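Besby to Mistetti night train starts in June, tickets already moving fast
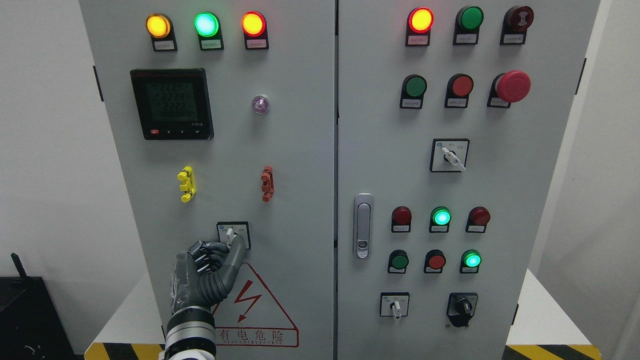
D. Moldovan
Staff Writer, Rail and Transit

Big news for anyone who has ever slept on a bench at Besby station. The night train to Mistetti is coming back in June. Operator Virnex put it on its website this morning, no press event, just a short notice and a timetable, and by lunch the booking page was already slow.

Last departure from Besby right now is 9:40 pm. Miss it and you are stuck until the first morning train, or you pay for the bus, which goes the long way through the hills and stops everywhere. The new train leaves Besby at 11:15 pm and gets into Mistetti at 6:20 am. Coming back it leaves Mistetti at 10:50 pm and is in Besby at 6:05 am. It will run every night of the week, both directions.

Yes, that is slow for the distance. The day train does it in less than half the time. Virnex says the slow schedule is on purpose. The train sits for a long stretch at the junction south of the river while freight goes past, and arriving at three in the morning would be no use to anyone anyway.

Room for 200 passengers on each train. Most of that is regular seats, the kind that lean back. Two cars have sleeping berths, 6 berths to a compartment, with a sheet, a blanket and a small pillow included in the price. Women-only compartments can be picked when booking. No private cabins for now. No dining car either, but there will be a cart with coffee, tea, sandwiches and water until 1 am and then again from 5 am.

The cars are not new. They are the old blue day cars that came off the coast line, taken apart and redone inside. New seats, new toilets, sockets at every seat, reading lights. Windows still open in the seated cars, which regular riders will be happy about. Air conditioning in the sleeping cars only.

Tickets. Seats are the same price as the day train. A berth costs extra, and the top one is cheaper than the bottom. Kids under five go free if they share a seat or berth with an adult. Monthly passes are good for the seated cars but you still have to reserve, no exceptions, and the pass alone will not get you on board. Booking is open on the Virnex site and at the ticket windows in Besby and Mistetti. The machines on the platform can not sell berths yet. Virnex says that gets fixed before the first run.

Bikes go in the last car, with a reservation. Small pets in a carrier are fine in the seated cars, not in the sleepers. Big dogs, no.

Stops on the way are few. After Besby the train calls at the junction, then at the airport station, then nothing until the outskirts of Mistetti. The airport stop is the one people have been asking for. It is timed for the early flights and there is a covered walkway from the platform to the terminal, open all night. People getting off there should ride in the front half of the train becuase the platform is short.

Several towns in between are not pleased. The train will run right through them without stopping, and that has already started arguments on the local message boards. Virnex says more stops could be added with the fall timetable if there is demand, but made no promise on which ones.

Parking at Besby station is another sore point. The lot on the east side closes its gate at midnight and cars left inside are locked in until morning. From June the gate stays open all night and 200 spaces will be set aside for overnight parking, paid by the day at the meter or by phone. The west lot stays as it is. Short stay only, and they do tow.

Waiting room in Besby will also stay open until the train has left. Same for the restrooms, finally. The snack bar has not said if it will keep longer hours.

The old night train was pulled years ago when track work shut the line after dark. The work ended but the train never came back, and the night slots went to freight. Getting them back took two rounds of talks with the track company, according to the Virnex notice. The deal covers the summer and the fall. What happens in winter is still open, and tickets are only on sale through the end of October for now.

One more thing for people with bookings on the late bus. The bus keeps running through the summer and those tickets stay valid, but they can not be swapped for the train. Refunds go through the bus company, not Virnex.

Berths for the first weekend look to be gone allready in both directions. Seats still there when we checked at 4 pm. Full timetable and prices are on the Virnex site, and printed copies should be at the Besby and Mistetti ticket windows before the end of the month.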